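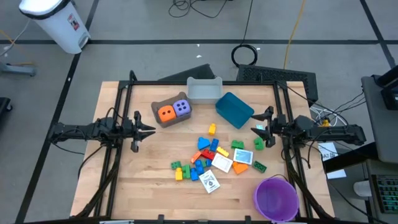 Jideck Folding Dice Tower: A Long Review of a Small Noisy Box

Posted April 12, 2020
Filed under: Games, Things I Bought

I resisted owning a dice tower for years. My position was that a person with working hands does not need a building to drop dice through. Then we started playing games at the dinner table most nights, and I spent a good part of each evening on my knees under the sideboard with a flashlight, and my position softened.

A big shallow tray deals with the problem if your dice are the large foam sort. Drop the orange one and the purple one in there, side by side, and they stay put. Ours are the ordinary hard little kind that came with the games, plus a bag of fancier ones that came with my opinions, and those bounce. So I bought the Jideck.

What you get

The Jideck arrives flat, in a box the shape of a hardcover novel. Inside are four walls that hinge together, three sloping ramps, a landing tray that clips on the front, a drawstring bag, and a booklet. The booklet is 76 pages long. Most of that is the same two pages in a great many languages, but I did read the English part with care, and it told me to insert Ramp B before Ramp A and then showed a drawing of somebody inserting Ramp A.

The walls and ramps are thin wood with a printed stone pattern on the outside. From across the room it looks like a castle. From a normal seated distance it looks like the wallpaper in a pizza restaurant with a castle theme. I don't mind this as much as I thought I would.

Magnets hold the walls shut. They are good magnets, a little too good on the left side, where the wall snaps in before you're ready and takes a bit of thumb with it. You learn to lead with the other side.

Putting it together

The first time took me the length of a pot of coffee. By the end of the first week I could do it while somebody else was dealing. Folding it back up is harder, as the ramps have to go in the bag in a certain order or the drawstring won't close, and the order isn't in the booklet. It's biggest on the bottom, lip facing down. I'm putting that here for whoever comes searching for it later, with my regards.

Nutix, the company behind it, says on the box that it "assembles in seconds." Every length of time can be given in seconds.

How it rolls

Very well, annoyingly. You drop the dice in the top, they clatter down the three ramps, and they come out into the tray looking thoroughly rolled. I never once had a die come out cocked against the wall, which was a nightly argument before. Standard six-siders are no trouble. The twenty-sided ones roll out with real style and sometimes do a lap of the tray.

Four-siders are another matter. They don't roll so much as slide down the ramps like a kid in a snowsuit, and now and then one parks on the middle ramp and waits there. You then have to lift the whole tower and tip it, and the table has to agree on whether that counts as the same roll. We decided it does. If your group contains a lawyer, decide before you start.

Extra-large dice don't fit at all. The opening at the top is sized for dice of the usual store kind, and anything you'd describe as chunky will sit in the chimney and look at you. If you have small children and play with big soft dice, skip the tower and get a tray with decent sides.

The noise

I need to talk about the noise. Wood dice on wood ramps inside a wood box is a xylophone. Resin dice are worse. A handful of metal dice, which I tried exactly once, sounded like someone emptying the silverware drawer down the basement stairs, and the dog left the room and took some persuading to come back.

The landing tray has a felt bottom, so the last inch of every roll is lovely and quiet. The ramps have nothing. I cut some craft felt to size and stuck it down with double-sided tape, and that cut the racket by more than half without slowing the dice enough to matter. I used green because I had green. Use the thin stuff. With thick felt, the four-siders set up permanent homes in there.

For a thing at this price, the felt should come in the box. There is plenty of room for it if you took out the booklet.

The price

I paid 18 dollars, on sale, and free shipping on top of that. At full price I'd have talked myself out of it. There's a fancier model with a side compartment for storing dice, and I can report that a mug also does this.

I did read other people's reviews before buying, as one does. The store page had 2,718 ratings when I looked and 2,602 of them were five stars, and I'm sorry to say I find that kind of happiness suspicious. So I went straight to the one-star section. One buyer said it was smaller than expected and then gave the exact size printed in the listing. Another had received a garlic press. The rest were about the thumb thing, and those I believed, correctly.

Against the others

I've used two alternatives enough to have feelings about them.

The Vivlow rolling tray is a square of stiff fabric with snaps at the corners. You snap it up and it's a tray, you unsnap it and it's flat. It's quiet, it weighs nothing, and it lives in my coat pocket in case of games. The sides are low, though, and a person who throws dice with feeling will clear them. I live with a person who throws dice with feeling.

The Núñez tower is the handsome one. A friend of ours has it in walnut, and it sits out on the shelf between games like a small piece of furniture. It rolls a touch quieter than the Jideck and it takes bigger dice. It also doesn't fold, and it costs what I'd pay for a pair of decent shoes. If you want something that visitors will ask about, that's the one. Mine goes in the hall closet with the vacuum bags.

The lid of a shoebox deserves a mention too. It held the job here from January until the Jideck turned up, and its record was fair. It finally lost a corner during a disagreement about trading wheat.

A few months on

I've had the tower long enough now for the shine to wear off, and in one spot on the back wall it has done so in the literal sense. The stone pattern is lifting a little at the hinge, where it bends. It hasn't spread. One of the tray clips has gone loose and will need a dab of glue. Everything else is tight, and the magnets still want my thumb.

The bigger change is in how we play. Turns go faster with no hunting on the floor. Nobody can be accused of a lazy roll, or of that little wrist move where a die lands showing exactly what it was showing before. I had been doing the wrist move myself, it seems, for quite some time, and my results since the tower came have been terrible. I've dropped in the family standings and am considering a one-star review.

Good points

Folds flat and stays out of the way
Rolls are fair, perhaps too fair
Strong magnets
Felt in the tray

Bad points

Loud without your own felt on the ramps
Four-sided dice get stuck
No good for large dice
Strong magnets
Booklet

Rating: four out of five. I'd go to four and a half if Nutix fixed the drawing of Ramp A.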